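Notes for the third session. Please read these before class, and bring last time's worksheet on the town budget, because we will go back to it in the second half.

## Who spends the money, and how would we know if it was spent well?

Last time we followed a city's budget from the mayor's first draft to the final vote, and I was delighted by how many of you had opinions on snow removal. This time I want to slow down and look at what happens after the vote, when the money has been handed to a department and the department has to turn it into something people can use. It's a part of public finance that gets very little news coverage, and I am fonder of it than I probably should be.

Let's start with four words that people mix up all the time (I still catch myself doing it, so don't feel bad):

- **Inputs** are what you pay for: wages, fuel, rent, paper.
- **Activities** are what the staff do with those things.
- **Outputs** are what comes out the other end, such as permits issued or potholes filled.
- **Outcomes** are what changes for the public, such as safer roads.

The further down that list you go, the more we care about the answer and the harder it is to measure. A department can tell you its fuel bill to the penny. Ask it whether the roads are safer and you'll get a long pause, and then quite often a number that belongs one line higher up.

### The Brostitz library case

Our case for this session is the town of Brostitz, which runs a small home delivery service for library users who can't easily get to a branch. In the first year the service had 185 registered users and 3 part-time drivers. The council set one target: 600 deliveries in the year. The service met it in August, which sounds wonderful, and the council was very pleased with itself.

Then somebody on the staff looked at the delivery sheets. The drivers had been splitting orders. A reader who asked for four books might get two on one trip and two on the next, and each trip went down as a delivery. I don't think anyone meant any harm by it! The target counted trips, so trips were what people paid attention to, and the readers at the end of the route waited longer for everything. 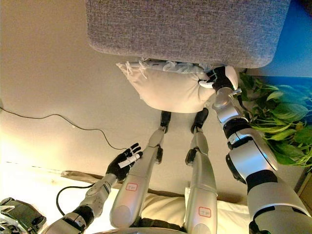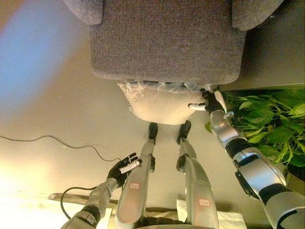

**Sem Goossens**
Lecturer, Introduction to Public Budgeting

Before class, please jot down what you would have measured in place of trips. Here are a few thoughts to get you going, and you're very welcome to disagree with all of them:

1. Days between a request and the books arriving. It's simple and it's hard to fudge, though it says nothing about whether the right books came.
2. Cost per reader served. Finance people love this one. Be careful with it, as it can make the readers who live farthest out look like a problem to be gotten rid of.
3. What readers say when you ask them. A survey costs money too, and the happiest and the angriest people are the ones who write back.

Brostitz ended up with a mix of the first and the third. The waiting time target was set at 7 days, and the council agreed to look at it alongside the survey comments and never by itself. Joaquim Baptista will be visiting us for the last part of the session to talk about a similar change in Van Hecke, where the target was for building inspections and the arguments went on a good deal longer. Do have a question ready for him, even a small one.

### A word about productivity

You'll see this term all over the reading. At its plainest, it means outputs divided by inputs. If the same staff handle more cases, productivity has gone up. The trouble is that the sum doesn't know whether the cases were handled well. A clerk who spends an extra half hour helping a confused applicant fill in the form looks less productive that day, and may have saved the office three angry phone calls the week after. Keep that clerk in mind when you get to the tables in the Vernari chapter.

### For next time

Read the Vernari chapter up to the section on audits (you can skip the appendix unless you enjoy that kind of thing, as I do). Then pick one service you've used yourself, a bus or a clinic or a swimming pool, and write one page on its inputs, its outputs, and one outcome you'd want to see. Hand it in on paper, please, with your name on it.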